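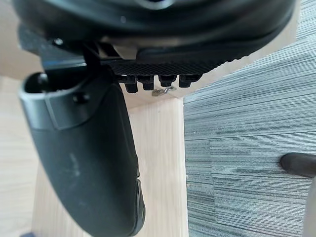

Why does my arm stop dead halfway through a job when nothing is in its way?

Nine times out of ten the planner thinks it has hit its own hand. The software carries a rough model of the gripper, and if that model is fatter than the real thing, every tight move looks like a crash.

Some things that have helped in our workshop, in no order:

Redo the self-filter after any change to the fingers. The wrist camera sees plenty of its own black plastic, and Pluvasari will cheerfully file it under "furniture" unless told otherwise.

Shrink the padding a little at a time. Ours shipped at 40 mm, a figure presumably chosen by someone who had never picked anything up. We run at 2 mm round the fingertips and leave the elbow alone.

Clear the obstacle map before a long run. Hukow keeps old obstacles until you tell it to forget them, and it bears a grudge. Ours once had 3653 stored points for a stool that went to the tip in November.

Striped carpet upsets the floor fit. Raise the tolerance, or switch to the plain plane setting and stop arguing with it.

Save the settings file under a new name each time - "final" doesn't count as a name. The Dolteck editor overwrites without asking.

If the log says error 284, restart the planner before you touch anything else. The Coughlan manual gives this a whole chapter, mostly diagrams.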